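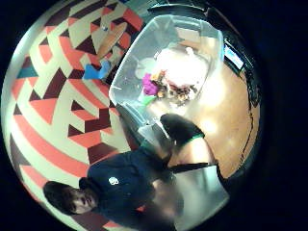
Fig. 1. Clear bin on the edge of the rug, small mixed items inside.

Unit 3: Small Stuff, or Why the Clear Bin Gets Its Own Class

Okay, so last time we did shelves and drawers, and a few of you asked me when we'd get to the stuff that has no drawer. This is that class! Bring your workbook and, if you can stand it, a shoebox of odds and ends from home (toys, craft bits, whatever lives under your couch).

First, vocabulary, so we're all talking about the same thing. By "small stuff" I mean anything that fits in your closed hand. By "floor sort" I mean a sort you do sitting on the rug with the container next to you. Wilmer Apaza, who taught this unit before me, liked doing it at a table. I tried that for a whole September and spent most of it crawling after beads, so we're a floor class now.

Look at Fig. 1 again. What I like is how much you can tell through and into a clear bin before you've touched a thing. The bright purple piece jumps out right away, the little green one under it takes a second longer, and then you've got that jumble of brown, orange and tan where everything blends together. That last part is where people slow down. Your eye skips over it, your hand skips over it, and it ends up at the bottom of the bin for another year. So in this class we start with the dull colors. Purple can wait!

Notice also the blue thing and the round wooden disc on the carpet. In my notes I call those "outsiders," meaning anything lying near the container but not in it. Write your outsiders down before you start. Patterned rugs are sneaky this way — a rug with triangles and stripes in coral, cream and maroon will swallow a red button whole. If you have bare wood floor next to your rug, use that for your finished piles.

How we'll run the floor sort

Set the bin down with the open side toward you.
Pull out one handful, no more, and spread it flat.
Make your piles by where a thing gets used. Color piles are pretty, but you'll never put them away.
Anything you can't name goes in the Kekana pile (named after the street I used to live on, where I had an entire closet of it).
Stop after 13 minutes, even if you're on a roll. Stretch your legs.

You'll do 2 rounds in class and one at home. For the home round, write half a page on what landed in your Kekana pile and where it went afterward. I don't need it typed, I just need to be able to read it.

Reading: the Tiziana Orlandini chapter in the packet, first half only. She goes on a bit about labels — we'll get to labels in the next unit, so skip that section for now. The packet is on the shelf in room 2885 if you missed it.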